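Home | Storage | Workshop | Kitchen | Garden
Print this article | E-mail this article

Rails, not shelves: fitting a wall track in a narrow utility room

By Hanne Salminen

Wall track is sold by the length and rated by the fixing. The Plindum track carries 70 kg per metre when screwed to solid brick, and far less on plasterboard. Most of the failures I see begin with the wrong plug.

Mark the line with a level before drilling. The top edge should sit 15 cm below the ceiling, so that hooks can be tipped in from above. Older Grulow hooks have a deeper lip and need a little more.

Long-handled tools go nearest the door, heads up. Brooms and mops hang from spring clips, which lose their grip after a few years and are cheap to replace. A folding stepladder needs two hooks set level with each other — one hook lets it swing into the walkway.

Lecomte makes a wire basket that locks on to the same track. It suits onions, potatoes and cleaning cloths. Soft fruit bruises against the wire and is better kept on a plate in the kitchen. 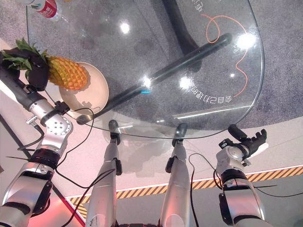
Whole pineapple and round beige plate, glass-topped table.

The Prumora kit, at 499 for three metres with twelve hooks, includes end caps and a drilling template. The template is paper and stretches when damp, so measure the hole centres again before use. Hooks bought before July have a narrower neck and will rattle in the new track. A strip of felt tape behind the neck stops the noise.

Last updated: Sep 27, 2018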